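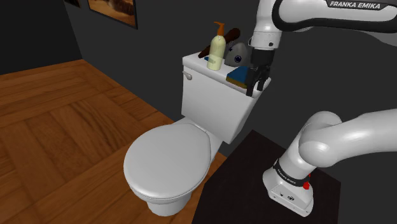
How to keep a shot list for a weekend short

Most short films run late for the same reason: the shot list lives in the director's head. Writing it down takes an evening.

1. Print the script single-sided and number every scene in the left margin. Leave the right side free for notes.

2. Draw a vertical line beside the lines each camera setup will cover. If a stretch of dialogue has only one line next to it, you have no cutaway there. Mark it.

3. Open a spreadsheet with columns for scene, setup, lens, sound and cast. One row per setup. Keep the descriptions short — "MCU Garrido, door" is enough.

4. Sort the rows by location, then by the direction the camera faces. Shoot everything facing one way before you move the lights.

5. Give each row a time in minutes, including the relight. Add them up. If the total is over 400 for one day, cut setups now.

6. Colour the rows you can't finish the film without in grey. Shoot those before lunch.

7. Send the list to your first AD and sound recordist by Friday night. Remedios Villalobos, who recorded sound on our Trokbridge short, likes a separate line for wild tracks, and I've kept that in my template ever since.

On the day, cross off each setup when the director calls it, and write the best take number beside it. Your editor will want those numbers. Photograph the page at wrap — paper goes missing in the van.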